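To: Ulano repair list
From: Inês Carvalho
Subject: Re: [ulano-repair] washer on the ground floor, is it dead or what

Hi all,

Quick one before I have to run, sorry for the mess.

Ilango Rai wrote:
> Did anyone get anywhere with the dark gray washer? Last I heard it
> still wouldn't spin and was leaving stuff soaking. I have 47 shop
> towels and the kitchen aprons waiting and I'd like to know if I should
> just haul them to the laundromat. Also who has the hose clamps. Also
> is it worth fixing, Sutby wants 305 for a service call and that's
> before parts.
>
> If it's the belt I have a spare somewhere, came with the Meireles
> order in April. Could be the wrong length.
>
> Ilango

Haul the towels. Sorry. It's in pieces and it's staying in pieces for a bit.

Where we are: got it opened up in the main hall, there's more floor there and the light is way better than in the back.

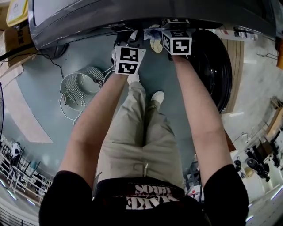
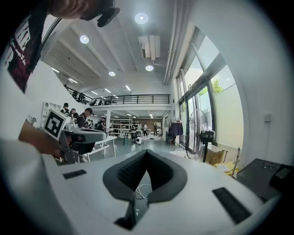
Belt first. It's glazed on one side and a little stretched, I would swap it no matter what. Ilango please dig out the Meireles one and read me the number printed on the outside, don't measure it with a tape, we did that last time and it was 12 mm off and we lost a whole evening.

I don't think the belt is why it wouldn't spin though. Bearing feels rough. Turn it by hand and you get a sort of gritty drag, then a click, then its fine for half a turn. The seal behind it has gone hard, and theres a brown streak down from it so water has been getting past for months. Bearing plus seal is one kit, Nuvus has it, I asked, they said 2 days. Didn't order yet, wanted to hear from people first.

Drain filter: a hair tie, a lot of gray fluff, a wood screw. Whoever is washing work pants with screws in the pockets, please stop. Pump itself runs ok when you put power to it.

Is it worth fixing. I think yes. The kit is way under what Sutby wants just to show up, and the motor sounds healthy. If the shaft turns out to be scored then no, I'd give up at that point and we take it for scrap. Won't know until the old bearing is out and I don't have a puller. Does anybody have a puller?? Or a long bolt and some big washers, we can make one.

Hose clamps: I have them. In the yellow tub under the sink with the screws, all of them, please don't tidy the tub. Screws are in bags by panel and if the bags get mixed I will cry. The long ones with the flat heads are for the back and they look exactly like the ones for the top until you try to put them in.

If you need to move any of it, two people, and lift from the bottom rim. The front panel clips are brittle, one went already. And don't plug it in to see if it does something.

Still need from you all:

- puller (see above)
- belt number, Ilango
- somebody who remembers which way round the spring on the door seal goes, I took a picture but my thumb is over it
- ok to spend shared money on the Nuvus kit. If I hear no complaints by tomorrow noon I'm ordering

Aprons can go in my machine at home if it's urgent, one load, leave the bag by the door with your name on it. Not the towels, not with that grease on them.

Gotta go, back online after 8

Inês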